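Small Arms and Benches board
Thread: Reset rules for tabletop tasks – what do you all use?

benchrat_6
Posted Feb 18, 2024

We're rewriting our lab's one-page rules for two-arm tabletop work and I'd like to compare notes. Current draft:

Start and end every episode with both grippers open and clear of the objects.
Tape marks for the table position only, no marks under objects.
Nothing on the table that isn't in the task sheet.
Log every aborted run with a reason code.

The one we argue about is tape. Half of us want outlines for each object so resets are identical. The other half say you end up with a policy that only knows one layout.

tolstack
No outlines. We had them until July and pulled them all up. Of 1,866 episodes on the Sillano bench, 1,502 had the objects within a finger width of the same spot. Looked great in the logs and was no use once somebody bumped the table.

Sengar
Disagree. You need outlines for evaluation. If I'm comparing two checkpoints and the start positions wander, I can't tell you which one is better. Collect without marks, evaluate with marks. Those should be two separate documents.

benchrat_6
Fair. Ours doesn't separate them at all right now. Adding a photo of a start layout so we're talking about the same kind of thing.
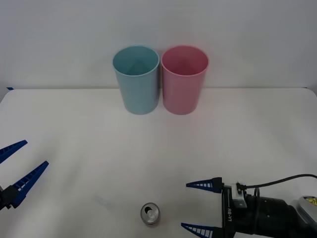 Two cups at the back, can in front, both grippers open.

tolstack
Can is too close to the front for my taste. Our rule is a hand's width in from any edge you don't have a guard on. Also your draft says nothing about drink cans. Do you allow opened ones?

benchrat_6
Opened ones are fine if they've been rinsed and dried. It's not written down, so I'll add it.

dollen_dan
I'd go further and say sealed or nothing. An opened can is lighter, it dents sooner, and the tab ends up in a different position on every can. At Dollen we buy them by the case and swap one out after 80 grasps or the first visible dent, whichever comes first.

Sengar
80 sounds arbitrary. Where does it come from?

dollen_dan
It is arbitrary. We needed a number people would follow.

Rollgate_ops
Sealed cans near powered arms is how we got soda in a wrist joint. Empty only here, and the operator signs for it on the reset sheet. I'd take a dented can over a service call.

tolstack
Same. Empty, rinsed, dents recorded.

dollen_dan
We cap the grip force, so it hasn't come up. I can see it for teleop with new people though.

Rollgate_ops
One thing missing from the draft – who is allowed to reach in. We don't let anyone reset by hand until the arms are in hold and the operator has said so out loud. The e-stop stays with the person resetting, not the person driving.

benchrat_6
We do the first part. The e-stop is on the operator's side at the moment. I'll bring it up.

Sengar
Do that one before the tape.

benchrat_6
Version 2 so far: separate sheets for collection and evaluation, empty rinsed cans only, hand's width from the edge, hold called out loud before anyone reaches in. Tape outlines on the evaluation sheet only. E-stop is still open until I talk to the others.

dollen_dan
Still think you'll regret the empty cans, but the rest reads fine. Post the reason codes too when you get a chance, ours are a mess.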